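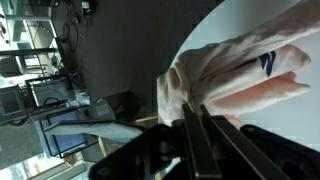 *A hand with a small dark blue mark, shaped somewhat like a "2", on one finger.*

**Finger numbering** is the practice of giving each finger its own number, so that a teacher can call out a movement in a single word. It turns up in piano lessons, string classes, typing courses and hand therapy — a wonderfully simple idea with a surprising number of local habits attached to it!

## Systems

Piano players count the thumb as 1 and finish with the little finger as 5. Violinists leave the thumb out, so their 1 is the index finger. A student who takes up both instruments has to keep two maps of the same hand in mind, and many manage it within weeks.

## Marking the hand

Beginners often have the numbers drawn straight onto the skin. Washable ink is the usual choice, and blue and black show up well on most hands. In the Pellport beginner course, designed by Azucena Barrera, the marks are worn for the first 11 lessons and then dropped. Tõnu Uibo's Memier method prefers to redraw them every Friday for 18 weeks, which gives children a lovely small ritual to look forward to.

## Placement

Numbers may go on the nail, the fingertip or farther down the finger. Fingertip marks rub off fastest, especially on strings.

## See also

- Fingering (music)
- Touch typing
- Finger counting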